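Packer / Table Hand (part time) - Fernen Tableware Rental

Fikaseck Building, rear entrance, Unit 9

Posted 25/09/2018

Fernen rents cups, bowls and plates to people who are throwing a party and don't own enough of any of them. The dishes go out clean and come back the way dishes come back from parties. Between those two events somebody has to sort them, check them and pack them for the next customer. We are looking for that somebody.

The job

You'll work at the packing tables, three mornings a week, 7:30 to 12:30. Returns arrive on Mondays in a condition we'd rather not put in an ad, and go straight through the dishwasher. After that they're yours. You will:

- sort pieces by color and size into the plastic bins
- pull anything chipped, scratched or belonging to somebody's grandmother (it happens, we mail it back)
- wrap, box and label orders for pickup
- lay fresh paper on the tables when the old sheet gets ratty
- answer the phone if Usa is on the other line, which she is

There is a right way to stack a bowl and you will be shown it. There are several wrong ways, and Warrick Tipoki has opinions on all of them. He runs the floor and has been here long enough to remember when we only stocked white.

We don't stock only white anymore. The Faro line comes in more colors than anyone asked for, and customers order it by names they make up themselves. "The happy yellow" is a real line from a real order form. You'll learn to translate.

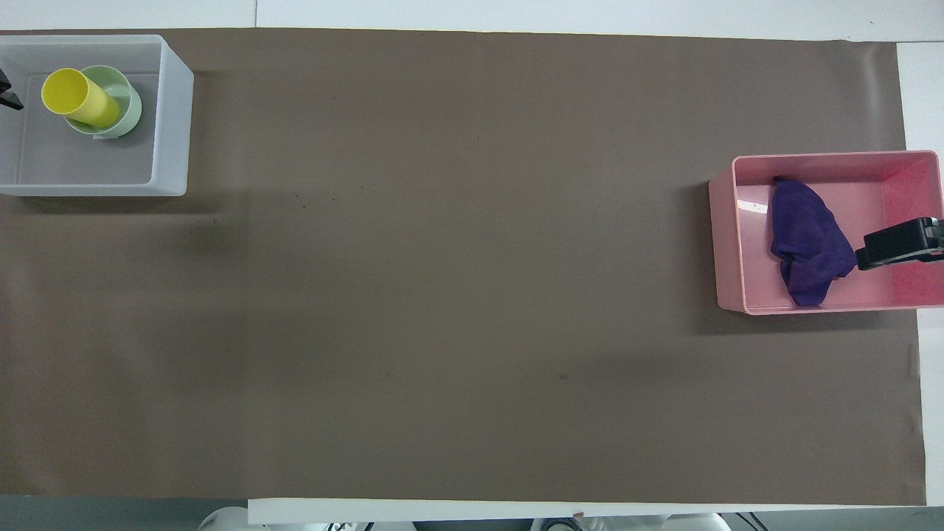 You don't need experience. You do need to be able to tell mint from pale gray before coffee, stand for most of a shift, and lift a full box of plates without making a speech about it. If you alphabetize your spices, we'd like to hear from you. If you alphabetize other people's, please mention that too so we can plan.

What we offer

$318 a week, paid Fridays. Free parking behind the Rattanakul warehouse, where the spaces were painted for smaller cars. Staff borrow from stock at no charge - weddings included, with notice. The radio rotates by shift, and you get your turn even if it's polka.

The position runs through the end of March, and we'd like to keep you on after that if we all still get along.

To apply

Call extension 247 and ask for Usa Bunnag, or leave a note at the front counter with your name, your number and the mornings you can work. A resume is fine but a few honest sentences will do. Please don't send a photo of your kitchen cabinets. We had four last time, and Warrick still brings one of them up.

Interviews take half an hour and include a short turn at the table. Wear shoes you can stand in.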